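Progress report to the Bouazza Fund: crate washing and return scheme, Kiltidness depot
Reporting period ending November

**Summary.** The washing line at Kiltidness has been in use throughout the period. Of the 108 growers on the register, 72 now send produce in returnable crates. The remainder still use single-trip cardboard. Spending is within the approved budget, apart from water charges, which are covered below.

**Washing line.** Two changes were made. The rinse stage was lengthened, and the detergent dose was reset after residue was found on crates stacked before draining. Swab results since the reset have met the limit set in the grant agreement. Solid-sided crates take longer to drain than latticed ones and are now washed in a separate batch at the end of the shift.

**Crate stock.** The pool holds two patterns, a deep solid-sided crate and a long, narrow one with latticed walls and a mesh floor. Replacement orders will be limited to the second pattern.
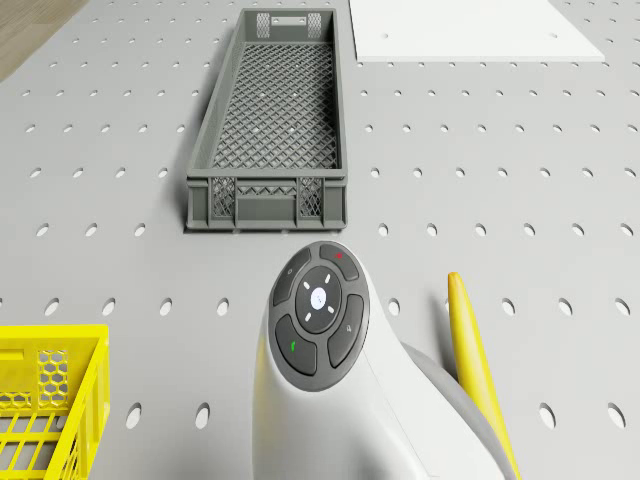
*Computer rendering: Provside*

**Returns.** Losses remain highest on the Flirnton route, where crates are left at shops without a signed docket. A deposit was introduced on that route in September. Return rates have improved, but the figures cover too short a time to support a change elsewhere.

**Water.** Metered use was above forecast. A leaking valve on the pre-soak tank accounts for part of the excess and has been replaced. We do not ask for further funds under this heading.

**Next period.**

- Extend dockets to all routes
- Fit a second meter on the rinse stage
- Visit growers still using cardboard
- Submit the revised drainage drawing to the landlord

The claim form and meter readings are attached separately.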